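Anoven suspende entregas do módulo de preensão Grarnex depois de falha na libertação de alimentos e explica o que vai mudar

Clientes com equipamentos já instalados recebem a correção sem custos a partir de abril

A Anoven informa os seus clientes, parceiros e amigos de longa data de que decidiu suspender temporariamente as entregas do módulo de preensão Grarnex, usado em postos de empratamento de padaria e pastelaria, depois de ter confirmado uma falha no comportamento da pinça quando há uma interrupção breve do sinal de comando. Ninguém ficou ferido e nenhum alimento em causa chegou ao consumidor. Mesmo assim, preferimos contar a história com calma e por inteiro, como gostaríamos que nos contassem a nós.

O problema foi comunicado pela Namik, que utiliza o módulo na preparação de tabuleiros de pequeno-almoço para hotéis. Às primeiras horas de um turno da manhã, uma operadora reparou que a pinça, depois de pousar um folhado no prato, não abria por completo e voltava a subir com ele preso entre os dedos. O braço seguia então para a posição de espera, com o folhado ainda na pinça, e o sistema dava a tarefa por concluída. A operadora fez o que devia fazer - carregou no botão de paragem, afastou-se e chamou a manutenção - e queremos deixar-lhe aqui um agradecimento muito sincero.

Nas semanas seguintes, a nossa equipa repetiu o trabalho em bancada, com pastelaria verdadeira e pratos de uso corrente, porque os blocos de espuma dos ensaios habituais são leves e regulares e escondiam parte do defeito. Em 899 ciclos completos, a falha apareceu em 16. Em 9 desses casos o alimento foi levantado de novo do prato; nos restantes, a abertura foi apenas tardia e o folhado ficou onde devia.

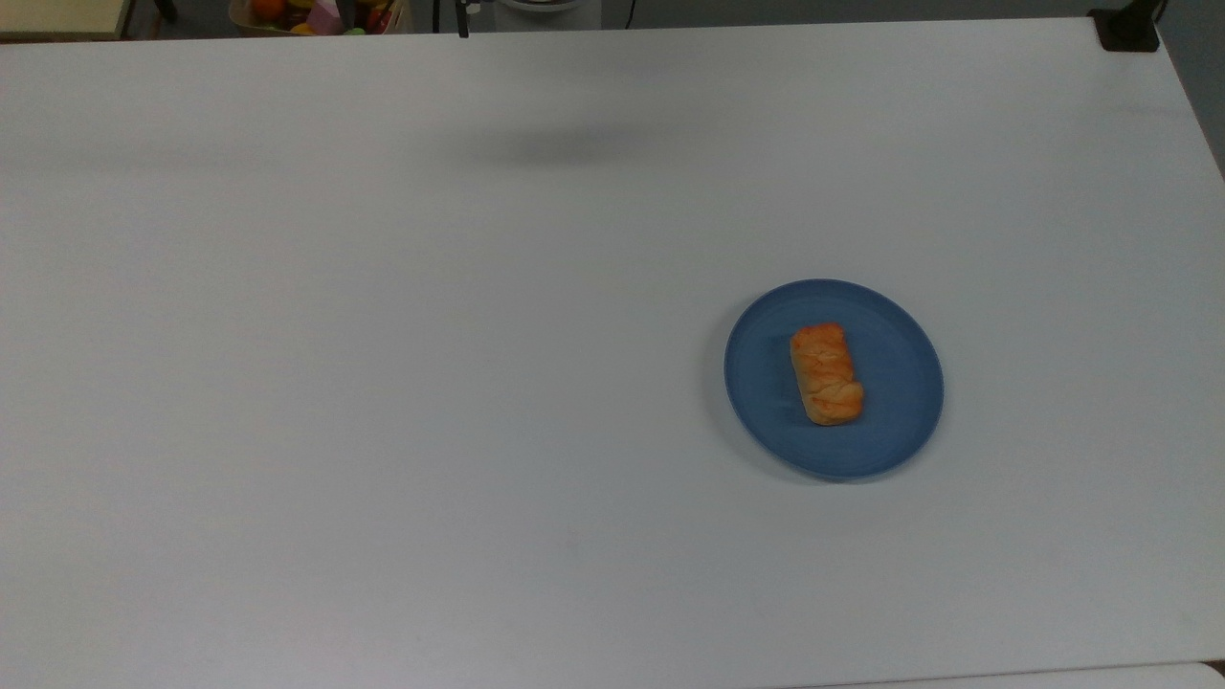 Folhado dourado num prato azul, sobre a mesa branca de ensaio.

A causa está numa rotina do programa que controla a pinça. Quando o sinal falha por um instante, o módulo guarda a última ordem recebida e, ao recuperar a ligação, volta a executá-la. Se essa última ordem for a de fechar, a pinça fecha, mesmo que o alimento já esteja pousado. A rotina foi pensada para evitar que uma peça caísse a meio do percurso, e nesse aspeto continua a fazer sentido, mas ficou ativa também na fase de pousar, e foi aí que errámos. O erro é nosso e não da Namik, nem de quem instalou ou opera os equipamentos.

Há ainda uma questão de segurança que merece umas linhas próprias. Um fecho inesperado da pinça pode apanhar os dedos de quem esteja a corrigir a posição de um prato. A força do Grarnex foi limitada desde o início, a pensar em massas delicadas, e não registámos qualquer lesão, mas um beliscão continua a ser um beliscão, e o susto pode levar a um gesto brusco junto do braço. Por isso pedimos a todos os clientes que, até receberem a correção, não introduzam as mãos na zona de trabalho sem antes carregarem no botão de paragem e esperarem que o braço fique imobilizado.

"Recebi a chamada da Namik ainda antes do café, e confesso que a primeira reação foi pensar que se tratava de um cabo mal apertado. Não era, e ainda bem que insistiram connosco", conta Melina Margaritis, responsável pela segurança de produto da Anoven. "Passei muitas tardes ao lado da bancada a ver a pinça descer até ao prato, e aprendi mais sobre massa folhada do que alguma vez imaginei! O que mais me custou foi ver o sistema dizer que estava tudo bem quando não estava. É isso que quero ver resolvido em primeiro lugar."

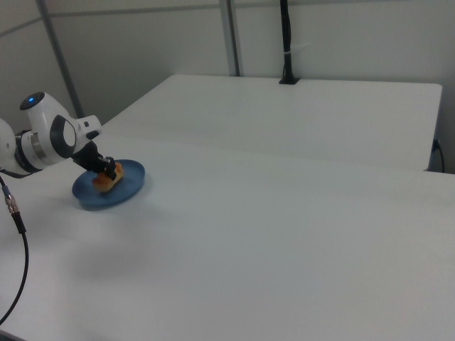
A correção tem duas partes. A primeira é uma atualização do programa: depois de uma perda de sinal, a pinça mantém-se como está e só se move com uma nova ordem, confirmada pelo operador no painel. A segunda é uma verificação no final de cada ciclo, em que o módulo mede a abertura dos dedos antes de dar a tarefa por terminada. Se a medida não bater certo, o posto para e avisa. O ciclo fica um pouco mais lento e sabemos que, num turno apertado, isso se sente - pedimos desde já a vossa paciência.

A Vidmar, nossa parceira de assistência técnica, fará as visitas aos 20 postos atualmente em funcionamento, começando pelas instalações da Namik. Cada visita inclui a atualização, a inspeção dos cabos e conectores e uma conversa com as equipas de turno, que são quem melhor conhece as manias de cada máquina. Os clientes serão contactados diretamente para combinar a hora mais conveniente, de preferência fora dos períodos de produção.

As entregas de novos módulos serão retomadas quando terminarem as visitas e tivermos repetido em bancada a série completa de ensaios. Os resultados serão enviados a todos os clientes, sejam eles bons ou menos bons.

Quem tiver notado um comportamento semelhante, mesmo que lhe tenha parecido coisa pouca, pode falar com a linha de apoio da Anoven ou com o técnico habitual da Vidmar. Agradecemos que indique o número de série do módulo, a hora aproximada da ocorrência e o tipo de produto que estava a ser manuseado.

Sobre a Anoven
A Anoven desenvolve módulos de preensão e postos automáticos para cozinhas profissionais, padarias e pastelarias.

Contacto para a imprensa
Melina Margaritis, Segurança de Produto, Anoven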